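# How to write a condolence letter

Many people wait too long because they look for perfect words. A short letter is enough. Take plain paper and a pen, and give yourself one quiet evening.

1. Begin with the name of the person who died. Do not write "your loss" in every line.
2. Tell one small memory. If you never met the person, write what the family told you about them.
3. Offer one thing you can really do, for example bring dinner on Tuesday.
4. Close simply: "I am thinking of you."

Please avoid "at least he had a long life". It is meant kindly, but it can hurt.
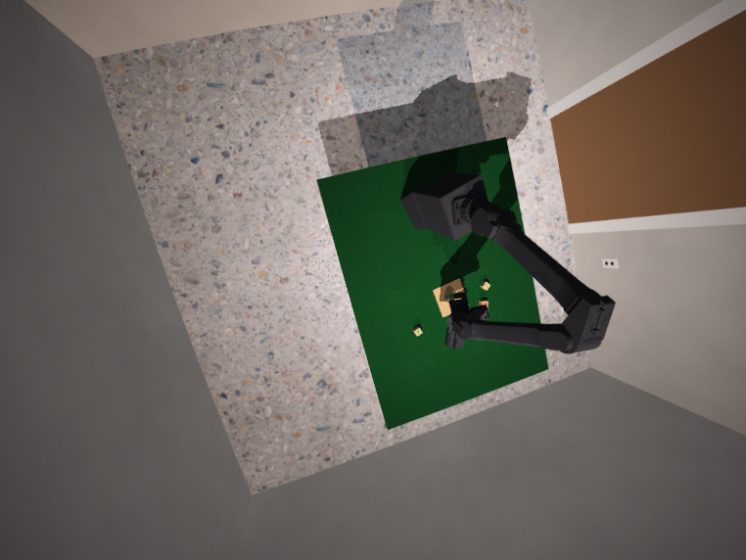
Hywel Voyle wrote to me that he would leave out step three if the letter goes to a colleague he hardly knows, and would only sign his name.

I agree with him for work letters. For a neighbor or a friend I would keep the offer, but make it small.

If the funeral is already past, send the letter anyway. My own mother received one in August, months after my father died, and she kept it in her kitchen drawer with the others.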